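Tips for Setting Up a Desktop Gripper Kit in a Small Workshop

I've had the Ekano gripper kit going on my bench since April, and these are the things I wish I'd had on a sticky note from day one. 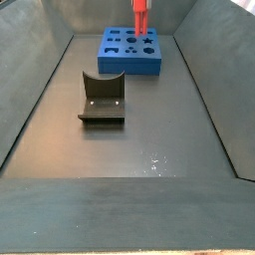
Do you need to know how to code to use the Ekano?

You can get through all the basic moves with the software that comes with it, and I did for the first month. Coding only comes up if you want the arm to make choices on its own, and even then the starter scripts are pretty friendly.

Okay, on to the tips.

Give it walls. I tried working on the open bench first and spent half my evenings crawling after parts (my knees did not enjoy this). A shallow box fixed everything! Mine is painted gray inside, which makes a blue block or a red finger really easy to pick out when I'm squinting at it after dinner. Go matte if you can. Gloss paint throws glare right back at you.

Start with a kid's shape sorter. Dirk Smits at the Lornumbridge tool library put me on to this one, and it's the best practice piece I've used. You get a round hole, a star, little slots, all in one chunky slab that's big enough to find without much fuss. Do the big round hole until you're bored. The star can wait – it took me 6 evenings.

Come down slowly and stop just short. I save a hover point right above the block and only then let it creep. The kit ships with the speed at 300, and I dropped mine to 125 for anything close to a surface. Set it back up for the long moves or you'll be there all night.

Sweep the floor of the box. Tiny white specks and crumbs collect near the front before you know it, and a soft paintbrush gets them out faster than a vacuum.

Don't crowd the space. One block and one holder is plenty. Leave a gap between them so the fingers have room to open, and put the taller piece where the arm doesn't have to swing over it.

Check the finger screws every week or so. Mine loosened up twice, and both times I blamed the software first. A dab of the removable thread locker sorted it out.

Now the money part. I paid 348 for the kit through Vandenberghe, with the spare fingers thrown in. The Weson kit is cheaper, and Thijs De Smet let me borrow his for a weekend. It's a nice little thing, quieter too, but the manual drove me up the wall and the grip felt weak to me. I'd buy the Ekano again, though I do wish the power cord were longer. I'm running mine off an extension for now – tape it down if you do the same.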